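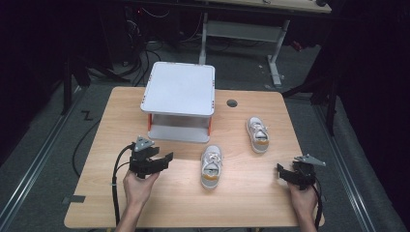 Prosa has issued a revised code of practice for laboratories and companies that record hand-guided demonstrations for training robot arms. The code, released on 2022-03-27, applies to any site where a person works with hand-held grippers in place of a robot. It sets out how a work table is to be laid out before recording begins and how the people doing the work are to be protected. A household task such as placing a pair of sneakers on a two-tier shoe rack, with a gripper in each hand, falls within the basic class and may be carried out by one person. Under the code, cables from the grippers must run down beside the forearms and may not cross the part of the table where objects are handled.

The new text replaces interim guidance adopted in December. During the comment period Prosa received 677 written remarks, many of them on working hours. Continuous handling is now limited to 20 minutes, followed by a break away from the table. Sites must keep a record of breaks and make it available to the worker on request.

Further sections deal with the inspection of gripper jaws and tips, the taping of cables on carpeted floors, and the storage of recordings in which a worker's hands or voice could identify that person. Consent must be given in writing and may be withdrawn at any time before a recording is released.

Rovus and Jirumine took part in the trial of the draft, which covered up to 480 recording sessions. Sugiyama has stated that it will apply the code at all of its sites.

Compliance is voluntary. Organizations that wish to be listed as following the code must submit a self-assessment form and a floor plan for each recording area. Printed copies may be ordered from the Prosa publications office.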